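Support Ticket 1014
Product: Tastell Recipe Scaler, Bivora kitchen accounts
Opened: August 21, 2019
Assigned to: Ginevra Sartori, Customer Support
Status: Resolved

Summary of report
The Tirkgate office reports that printed shopping lists show incorrect amounts after a recipe is scaled. A fruit salad entered for 6 servings and scaled to 100 prints with the original amounts. The amounts displayed on the screen are correct.

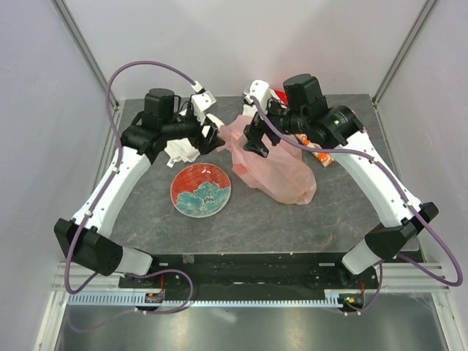 The customer had signed out and back in before contacting this office, without effect. A second recipe was scaled at our request and printed with the same error. Recipes created after the last update print correctly -- only older entries are affected.

Investigation
The print service was found to be reading a saved copy of each list. For recipes entered before the update, that copy was not replaced when the serving count changed. The fault was reproduced on a test account under the same settings.
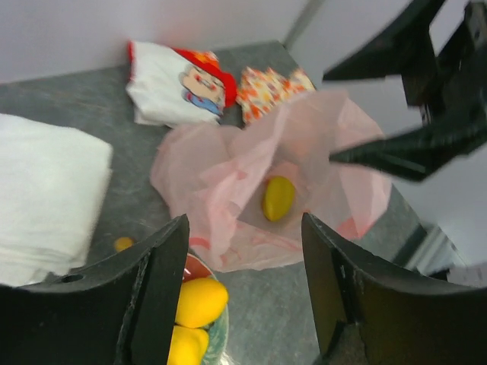 Does the fault alter the stored recipe?
The stored recipe is unaffected, and only the printed list carries the old amounts.

Action taken
The saved lists for the Tirkgate account were cleared by this office. The customer was asked to open each affected recipe, select Rebuild List, and print again. The Zoëga label printer uses a separate queue and required no change. All 14 affected recipes were rebuilt, and the customer confirmed that the printed amounts now match the screen.

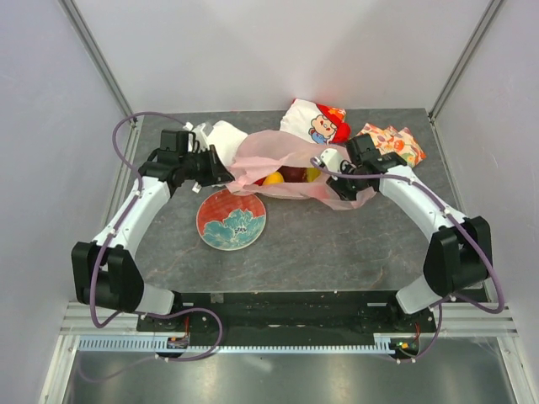
Pink bag with produce-like items at the opening.

Follow-up
A permanent correction is scheduled for the November release. Until then, customers with older recipes should use Rebuild List after any change in servings. Further reports of this fault should be added to this ticket.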